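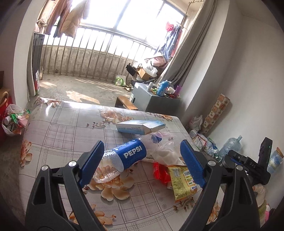

Re: Bottles and wrappers – what goes where
Posted in August, 18:09, by the Badberg list secretary

Thanks for this. I've quoted the main part of the message so that people who joined the list recently can follow.

> We sort on the living room table before anything goes downstairs,
> and there is always a heap left at the end that we can't place.
> Drinks bottles are easy. Crisp and sweet wrappers I have been
> putting in with the bottles, as they are plastic too, but the
> last bag came back with a sticker on it. What about the thin clear
> bags? And should the big water jugs be squashed? They take up
> half the floor by the balcony door. We are in Kotetti block, if
> that makes a difference.

Kotetti block does make a difference. Your bags go out with the Garkach lorry, and Garkach are stricter than the firm that does Rajan block. Taking your points in order.

Bottles: the ordinary fizzy drink sort, Pepsi and so on, go in the clear sack. Empty them, squash them flat and put the cap back on. The label can stay. A bottle with an inch of drink left in it will get the whole sack refused, and I suspect that accounts for a good few of the stickers.

Wrappers: these don't go with the bottles. Snack packets mostly have a shiny lining and Garkach won't take them at all, so they go in general waste. Put one inside another and they take up a lot less room. We keep a carrier bag on the floor just for these and tie it up when it's full.

Thin clear bags: shake the crumbs out and take them to the film bin by the bike store. If they are greasy, general waste.

Water jugs: don't squash them. Rinse them and stand them beside the sack with the lid off. If yours came with a deposit, the shop will want it back whole, so check before you put it out.

Boxes weren't in your message but people do ask. Flat card boxes can go out as they are. Tall paper ones need opening at both ends and folding down. Gift boxes with a plastic coating are general waste, however nice the pattern.

If you sort on a table with an oilcloth, wipe it over afterwards with washing-up liquid. Cola dries sticky and brings the ants in – we had them in flat 256 all last summer.

Clear sacks are in the cupboard outside 294. Please take one roll per flat. The lorry comes at 9, so sacks need to be down the night before, on the left of the gate and clear of the ramp.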